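Handout 3: Can It Do the Chores Yet?
Machines at Home and at Work, an introductory course
Instructor: Nazma Siriwardena
Lab sections: Karthik Herath
Version of 04/10/2025

Read this before lecture. If you read it after lecture you will find that it contains most of the jokes, and you will wish you had stayed in bed.

The short answer

Some of them, some of the time, in a room that has been tidied first by a person. You may now go home, or you may read on and find out why the short answer has been more or less the same for as long as I have been teaching this course.

What we mean by a chore

A chore, for our purposes, is a job that any reasonably willing adult can do without training and would prefer not to. Wiping a counter is a chore. So is stacking chairs, emptying a dishwasher, or carrying one end of a board while your brother-in-law carries the other and gives directions. Welding a car door is a skilled trade, and machines have been doing it for decades. You will notice the insult in this. The work we pay well for was automated early, and the work we nag teenagers about is still waiting.

The usual explanation is that the factory was rebuilt to suit the machine. The door arrives in the same place, at the same angle, all day long. Your kitchen makes no such effort. The mug is behind the toaster, the toaster has been moved, and the cat is in the sink.

The claim and the fine print

In August I asked last year's class to collect claims made for chore robots by their sellers. We ended up with 44 of them, and I have read them all so that you don't have to. Sort any such claim with these questions before you believe it.

Who put the object there? If a person placed it by hand before the machine picked it up, the person did part of the chore.

Who is driving? Many fine demonstrations have an operator off to one side with a controller. There's no shame in that, but it is a puppet show, and should be priced as one.

Was it real? A good deal of robot work is now done in simulation, where nothing breaks and the floor never needs sweeping. Simulated work is useful. It is also simulated.

How many tries? The Weleck brochure in your reading packet shows one folded towel. It says nothing about the other towels.

Carrying a board, or why two arms are worse than one

People assume a second arm makes everything easier, as it does for them. Consider a long, thin board that has to go from one side of a table to the other. With one arm gripping one end, the far end droops or swings, and the machine needs a rough idea of where it has got to. With an arm at each end the drooping is better, and now you have a new problem: the two arms are joined by the board. If the left one moves a little and the right one doesn't, something has to give. It may be the grip, the board, or a gearbox that costs more than your car.

Humans solve this by feel. You sense the tug through your palms and shuffle along, complaining. A robot can be given force sensing and told to yield when pulled, but if both arms yield too politely they end up like two people at a doorway, each waiting for the other. If neither yields, see above under gearbox. A common arrangement is to let one arm lead and have the other follow, and this works nicely until the leader is wrong.

Note also that a firm grip is only part of the job. The plank has to be held squarely enough that it won't twist, and both grippers need room around the ends. After that comes putting it down, a step so dull that it is left out of most planning and causes a remarkable share of the grief.

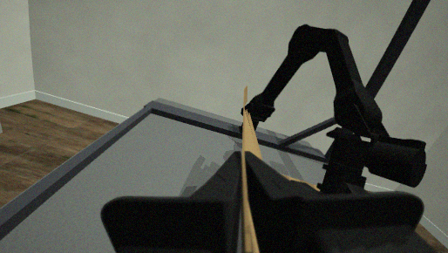 What simulation buys you, and what it charges

Suppose you want to try the board job 1579 times. In a real workshop this takes patience, coffee and a supply of boards. In a simulator it takes a computer and a weekend, and you can change the weight of the board between tries without leaving your chair. That is a real advantage and I won't sneer at it.

The charge comes later. Simulated wood has exactly the friction somebody typed in. Real wood has splinters, a sticky patch from an old price label, and a slight bend it acquired while leaning against a garage wall. A routine that has learned to trust the typed-in number may let go at an unhappy moment. The usual remedy is to vary everything in the simulator at random and hope that reality falls somewhere inside the spread. Reality is often obliging about this. Glass is less so, being hard for many depth sensors to see, and people will keep making tables out of it.

The scoreboard, such as it is

Vacuuming a flat floor: yes, provided you pick up the socks.

Mowing a plain lawn: yes, with a similar condition concerning toys.

Moving bins around a warehouse laid out for the purpose: yes, and well.

Folding laundry: slowly, and best watched by someone with no plans for the evening.

Loading a dishwasher: in parts. Forks remain a sore subject.

Two-handed carrying of awkward things: coming along in labs, and not something I would try near a window.

Being asked to do "the other thing, you know, by the door": no.

For section

Read pages 3 to 11 of the packet, which cover the Sarura workshop case and the much shorter Cedard one. Karthik will ask you to pick a chore you did this week and write down every step, including the ones you didn't notice doing. Last year's record was a page and a half on making toast, and it left out the plate.

Bring the list on paper. The printer on the second floor is automated and therefore out of order.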